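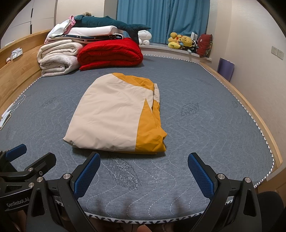
## Dormir dans sa voiture, l'option à 2867 euros

Les constructeurs ont longtemps vendu de la puissance, puis des écrans. Les voici marchands de sommeil. La Presari, dernière-née de Binedard, propose en option un « pack nuit » à 2867 euros : banquette rabattable, rideaux aimantés et une veilleuse dont l'intensité se règle dans un sous-menu du sous-menu climatisation.

Tasside, la concurrente, facture le sien 400 euros de moins et le livre sans veilleuse. Ses clients se plaignent surtout du coffre, où le matelas occupe la place des valises. La notice conseille de les poser dehors pour la nuit, sous la pluie le cas échéant.

J'ai essayé la Presari en juillet, sur une aire d'autoroute. À 3 heures du matin, la voiture m'a signalé par un carillon que ma ceinture n'était pas bouclée. Le silence est revenu après lecture des 200 pages du manuel – enfin, des bonnes.

Reste la petite Choo, qui n'a aucun pack. Ses sièges avant s'inclinent, ses vitres s'embuent et l'on s'y réveille avec le frein à main dans les côtes. Le constructeur promet une version couchette l'an prochain, en supplément.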